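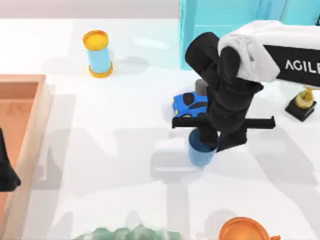

Forum › Simulation & Greifer

Lesezeit: 2 Min.

Greifer schiebt den Becher weg

Constanza Cisternas
Ich baue unsere Tischzelle in Zanirus nach. Der Greifer soll den blauen Becher zwischen die Finger nehmen, das Spielzeugauto daneben soll stehen bleiben. Von 300 Durchläufen scheitern 18, der Becher rutscht weg. Woran drehe ich zuerst? 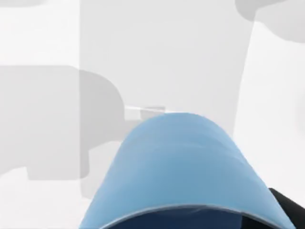

Reibwert und Schließkraft habe ich schon geändert, ohne Erfolg.

Tondo
Prüf den TCP. Bei mir lag er 5 mm zu tief. Danach die Kollisionskörper der Finger neu erzeugen und langsamer schließen.

Ojeda
Neu installieren.

12 Kommentare · 5-mal geteilt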